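Learning to Quilt in a Spare Room

I had not touched a sewing machine since seventh grade home ec when my neighbor Nokuthula Joubert knocked on the door last June and asked whether I wanted a box of fabric. She was clearing out a closet, she said, and it was either me or the church sale. I said yes the way you say yes to zucchini. Then I opened the box on the kitchen table and sat there for most of the afternoon, just moving pieces around, and by supper I had decided I was going to make a quilt.

I should say right away that I am not a neat person. My handwriting slopes, my pie crusts slope, and the first three rows I sewed together sloped so badly that my husband asked if it was going to be a fan. Nokuthula came over and had a look and was very kind about it. She turned the piece over, ran her thumb along the back, and told me I was pulling the fabric through when I ought to let the machine feed it. I tried it her way and the very next seam came out straight! I may have yelled a little.

After that I went over to the shop in Clernen, where Jin-sol Myung teaches the beginner class in the room behind the thread racks. There were five of us that summer. Jin-sol had us sew strips of scrap for the entire first evening (no pattern, no pretty fabric, only strips) and I grumbled about it all the way home, and I have been grateful to her ever since. She also got me to press my seams, with a real iron, every single time, which I had been skipping since I hate ironing with my whole heart.

The color part was harder for me than the sewing. I had always picked things that matched, so my first layout was tan, cream, light brown and a different tan, and when I stood back from it I felt like I needed a nap. Jin-sol told me to go find two colors that argue with each other and put them side by side. I went around the house for a week holding up dish towels against the curtains.
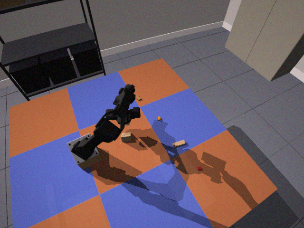

What finally settled it was giving up on the fancy star pattern I'd been saving and going with big plain squares, two colors, turn and turn about. It's the oldest layout there is and I had been too proud to try it. Orange and blue did it for me, big squares of each like the ones in that checkered mat up there, with a thin pale line running between them. I liked the pale line so much that I put narrow strips of cream between all of my squares, and that used up the last of the tan-and-cream pile, too.

The top is done now, and the batting is folded over the back of the guest bed, where the cat has claimed it. I still have to baste the whole thing together on the floor, which my knees are not looking forward to, and Nokuthula has offered to come over and help crawl. I've promised her lunch. If any of you have a favorite way to baste without pins, please leave it in the comments, and tell me what you do about cats.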